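Superficies de trabajo: revestimientos, marcas y fijaciones
Galería | Mobiliario técnico y consumibles
12 de noviembre de 2016
Imprimir | Enviar por correo electrónico

Galería dedicada a los revestimientos de mesa del taller de Haltum: textura, desgaste y cinta de fijación. Las notas corresponden a la revisión de octubre y amplían la ficha de mantenimiento de las mesas de la sala 112.

Revestimiento

El material de base en la sala 112 es una lámina flexible de color azul claro con relieve fino y regular. Se suministra en rollo de 1000 mm de ancho y se corta a medida sobre el propio tablero, con regla metálica y cuchilla nueva. El corte se hace por el reverso. Una cuchilla usada arranca el relieve en el borde y deja una rebaba que después levanta cualquier prenda o bayeta que pase por encima.

El relieve tiene dos efectos prácticos. Reduce el deslizamiento de las piezas ligeras y dispersa el reflejo de las luminarias, lo que facilita distinguir piezas pequeñas sobre el fondo. A cambio retiene polvo en los huecos y obliga a limpiar en dos direcciones. Sobre lámina lisa basta una pasada; sobre lámina con relieve, una sola pasada arrastra la suciedad hasta el final del recorrido y la deja allí en forma de línea.

El color se eligió en su día por contraste con las piezas que más se manejan, que son negras, grises y verdes. El azul claro funciona bien con las tres. Con piezas blancas o transparentes el resultado es peor y se recurre a una bandeja oscura. En las mesas del edificio Ansah se mantiene el gris medio, que disimula mejor las marcas y dificulta localizar los tornillos caídos.

Marcas y motas

Se distinguen tres clases de defecto superficial. La primera es la mota oscura, de tamaño reducido, que suele ser partícula alojada en el hueco del relieve. Sale con cepillo de cerdas blandas y agua jabonosa. La segunda es la marca tenue, sin profundidad apreciable al tacto, producida por roce. Se atenúa con la limpieza ordinaria y no justifica la sustitución de la lámina. La tercera es el corte, que se reconoce pasando la uña en perpendicular. Un corte no se repara. Si queda dentro del área útil se cambia el paño completo.

Las motas y las marcas tienden a concentrarse en la zona central, que es la de mayor tránsito de piezas. Cuando aparecen alineadas conviene comprobar si la línea coincide con el canto de alguna base apoyada habitualmente en ese punto o con un pliegue antiguo de la lámina. El pliegue se nota más en los rollos almacenados en vertical. Desde hace nueve meses los rollos se guardan tumbados, con el relieve hacia fuera.

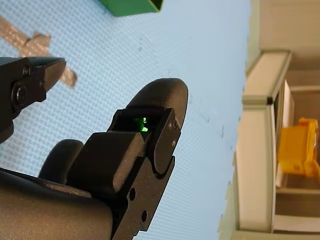 La cinta empleada para las fijaciones provisionales es cinta americana gris. Se coloca en tira corta, cortada con tijera, y se presiona desde el centro hacia los extremos. Sobre superficie con relieve el contacto es parcial: el adhesivo se apoya en las crestas y apenas llega al fondo de los huecos, de modo que la adherencia inicial es menor que sobre tablero desnudo. El cruce de dos tiras compensa parte de esa pérdida y limita el giro, aunque crea un escalón en la intersección.

El escalón es el punto débil de la fijación cruzada. Un objeto plano colocado encima queda inclinado, y el borde de la tira superior es el primero en levantarse. Si el cruce va a permanecer más de un turno se recomienda redondear las puntas de la tira superior. Las arrugas longitudinales no afectan de forma apreciable a la sujeción. Las transversales sí, en especial cuando llegan hasta el borde y dejan un canal por el que entra el líquido de limpieza.

Retirada de la cinta

La tira se levanta por una esquina y se tira de ella hacia atrás, a ras de la superficie, con velocidad lenta y constante. El tirón en vertical estira la lámina. En las láminas más finas ese estiramiento no se recupera y queda una ondulación visible a contraluz.

Para cinta colocada durante mucho tiempo se admite calor. El límite fijado en la ficha interna es de 60 °C medidos en la superficie, con aire caliente en movimiento y boquilla ancha. Por encima de ese valor el relieve pierde definición. No hay forma de devolverlo a su estado y la zona queda brillante, con menos agarre que el resto.

El residuo de adhesivo se trata en el orden siguiente:

– Bola hecha con la propia cinta, presionando y levantando sin frotar.
– Agua jabonosa templada y cepillo blando, en las dos direcciones del relieve.
– Limpiador Imton, aplicado en el paño y nunca directamente sobre la lámina.
– Aclarado con agua y secado inmediato.

El limpiador Imton deja una película ligera si se omite el aclarado. La película atrae polvo y al cabo de varios días dibuja con bastante exactitud el contorno de la tira retirada. Es la causa habitual de las «sombras» de cinta que se anotan en las revisiones como manchas permanentes. Casi todas desaparecen con un segundo aclarado.

No se usan disolventes ni espátulas metálicas. La espátula de plástico se acepta en los bordes del tablero, donde la lámina va doblada y el relieve carece de función.

Fijación de la lámina al tablero

La lámina puede quedar suelta, tensada o encolada. En Haltum se han probado las tres soluciones y se ha optado por la tensada, con doblez por el canto y perfil de presión por debajo. La lámina suelta se desplaza con el uso y termina formando una bolsa junto al borde frontal. La encolada ofrece el mejor plano, pero retirarla exige rascar el tablero y volver a sellarlo.

El perfil de presión lo suministra Prodent en barras sin taladrar. El taladrado se hace en el taller, con avellanado para que la cabeza del tornillo no sobresalga. Conviene apretar primero los dos extremos, después el centro y por último los puntos intermedios. Apretar de izquierda a derecha desplaza la lámina y tuerce el relieve respecto al canto, cosa que se aprecia poco en la mesa y mucho en cualquier fotografía tomada en ángulo.

La tensión correcta se comprueba con la palma de la mano. La lámina no debe desplazarse al empujar ni sonar hueca al golpear. Después de la primera semana se reaprietan los tornillos una sola vez – un segundo reapriete suele marcar el perfil en el anverso.

Piezas y bloques apoyados

Los bloques rectangulares de referencia se apoyan por su cara mayor. Apoyados de canto dejan huella en el relieve cuando permanecen en el mismo sitio entre una jornada y la siguiente. La huella es rectangular, de bordes limpios, y se cierra en parte con el tiempo. Para bloques pesados se intercala cartulina.

La ubicación de cada bloque se marca con cinta solo cuando el montaje va a repetirse. En los demás casos se prefiere lápiz graso, que se retira con un paño. El rotulador penetra en el fondo del relieve y queda excluido, incluido el que se vende como borrable.

Criterios de sustitución

Se cambia el paño completo cuando se da cualquiera de estas condiciones: corte en el área útil, zona brillante por exceso de calor, ondulación que impida apoyar una escuadra o pérdida de relieve en la zona central. La decoloración por sí sola no es motivo de cambio. Tampoco lo son las marcas tenues, aunque sean numerosas.

Los paños retirados se recortan y se aprovechan como fondo de cajón. El recorte se hace dejando fuera la zona dañada; los sobrantes estrechos sirven para calzar bandejas. El material restante se entrega en el punto de recogida del edificio Ansah, enrollado y sin cinta.

En la revisión de octubre se propuso el cambio de un paño en la sala 112 por ondulación junto al canto posterior. El resto se mantiene en servicio con limpieza y reapriete. Queda pendiente comparar la lámina actual con una muestra de relieve más profundo, recibida sin ficha técnica, de la que por ahora solo se conoce el espesor aproximado. Hasta disponer de la ficha no se montará en mesas de uso diario.

Imprimir esta página
Enviar a un colega

Archivado en: Mobiliario técnico y consumibles > Superficies

Entradas recientes
Perfiles de presión Prodent: taladrado y avellanado
Almacenamiento de rollos en horizontal
Iluminación de mesas y reflejos sobre lámina lisa
Cintas adhesivas: comparación de residuos tras la retirada
Edificio Ansah: inventario de tableros grises
Fondos de cajón a partir de material recuperado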